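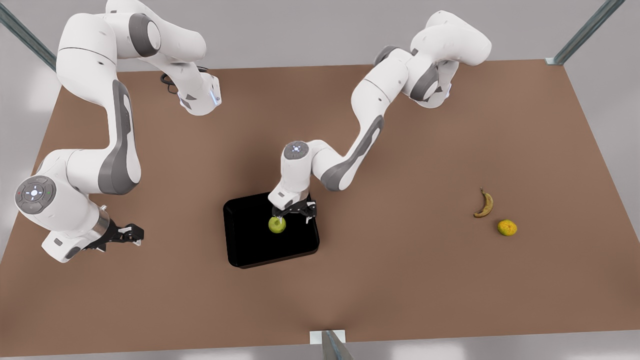

Issue 27, page 40

TWO ARMS AND AN APPLE
How the Erkwood Workshop teaches a robot to clear the table

Look at the apple. It's up in the air over the black tray, and a robot has hold of it! The banana and the orange are still waiting their turn.

You could do this job with your eyes half shut, before breakfast, while talking. For a robot it is a huge deal. It has to find the apple, get its hand there without bumping anything, pinch just hard enough, lift, move over, and then let go in the right spot. If any one of those goes wrong, you have an apple on the floor.

The robot's name is Orard, and it is being put together at the Erkwood Workshop, a shared workshop in the town of Birnov. A shared workshop is like a library, except you borrow drills and workbenches. People go there to fix chairs and make kites, and the Saturday kids' club (ages 8 and up) goes there to work on Orard.

Wait, is that a real table?

Nope! Everything in the big picture was drawn by a computer. The table, the tray, the fruit, and both arms live inside a program called a simulator. You can think of it as a video game where the rules are the same as the rules in your kitchen. Things fall when you drop them. Round things roll. Two solid things can't be in the same place at once.

The club works in the simulator first, and there are some very good reasons. A robot arm is heavy and strong, and when you tell it to go to the wrong place it will go to the wrong place, hard, without feeling bad about it at all. In the simulator you can crash as much as you want. You press a key and the table is tidy again. You also never run out of apples.

The club has a rule painted on a board by the door: 100 good tries on the screen before one try on the bench. A good try means the fruit ends up in the tray and nothing gets knocked over. If the apple lands in the tray but the banana goes flying, it doesn't go on the chart. (There was a long argument about that one.)

What's an arm made of?

Hold your own arm out. You have a shoulder, an elbow, and a wrist, and those are your joints, the places where you bend. In between are the long straight parts that don't bend, at least not if you are careful.

Orard's arms work the same way. The long white pieces are called links. The dark gray rings and caps are at the joints, where one piece meets the next. Inside each joint is a motor, and each motor can turn its own joint and nothing else. So to move the hand a tiny bit to the left, several motors may all have to turn at once, each by a different amount. Your brain does this for your arm all day and never mentions it.

Did you spot the small blue lights? Those are on the arms too, even in the drawing. Whoever made the computer model didn't leave out the good bits.

At the end of each arm is a gripper, which is the robot's hand. These have two black fingers that move together and apart, like when you pinch a grape. They don't have a palm or a thumb. You would be amazed how much you can do with only two fingers, and also how annoying it is. Try buttoning a coat that way.

Left and right, the tricky part

The arm on the left side of the picture is Orard's RIGHT arm. It's the same thing that happens when you stand facing a friend and you both raise your right hands. The club calls the arms by the robot's own left and right, and everybody mixes them up in the first week.

In the picture, the left arm has the apple. The right gripper is open and empty, over the table beside the tray.

How does it know where the apple is?

In the simulator, this is almost cheating. The computer put the apple there, so the computer knows exactly where it is. You can simply ask.

On a real bench there's no one to ask. The robot needs a camera, and the camera only gives it a whole lot of colored dots. A program has to look at the dots and decide which ones are apple. An orange with green patches can look an awful lot like an apple to a program that has only learned "green means apple." That's why the practice fruit has spots and patches on it. Take a look at the orange and the banana in the picture and you'll see them. Plain, perfect fruit would be too easy, and then Orard would get a nasty surprise at the grocery store.

Here is the plan the club wrote for the apple. It's in plain words first. The code comes later.

Open the fingers wide.
Move to a place above the apple. Stop.
Go straight down, slowly.
Close the fingers until they touch. Then a tiny bit more.
Go straight up.
Move until you are over the tray.
Go down. Open. Go back up.

The first version didn't say "go straight up." It went right from grabbing to moving, and the apple got dragged sideways across the table and bumped into the orange, which rolled off the edge and fell forever, as there is no floor in that part of the program. The club watched it fall for quite a long time.

Why is the banana hardest?

An apple is nearly the same shape from every side, so it doesn't matter much which way the fingers are turned. A banana is long and bent. Pinch it near one end and the other end droops and swings. Pinch it the long way and your fingers won't reach. The gripper has to turn so the fingers go across the middle, and a banana might be lying any which way. The club is still working on this. Right now Orard is great at apples, pretty good at oranges, and we won't talk about bananas.

BE THE ROBOT!
A game for two people at home

You need: kitchen tongs, a baking tray, a scarf for a blindfold, and some fruit. An apple, an orange, and a banana will do nicely.

1. Put the tray on the table and the fruit a little way off to one side.
2. One person is the robot. The robot wears the blindfold and holds the tongs.
3. The other person is the program. The program may only use these words: left, right, forward, back, up, down, turn, open, close, stop.
4. Get all the fruit in the tray.
5. Swap!

No saying "almost" or "no, the other one." A robot doesn't know what those mean. If your robot squashes the banana, you have to eat it.

When you get good at it, write down all your words before you start and read them out without changing any. It is SO much harder. That is what writing a program feels like.

Words to know

Gripper: a robot's hand.
Joint: a place where a robot arm bends or turns.
Link: the stiff part between two joints.
Simulator: a computer program that copies how real things move, so you can practice.

Next time: the club bolts the real bench together in the back room on Ghanem Street, and we find out who measured the legs. The open day is in May, and if the chart is full by then, Orard will try its first real apple.

Page last changed 1/18/21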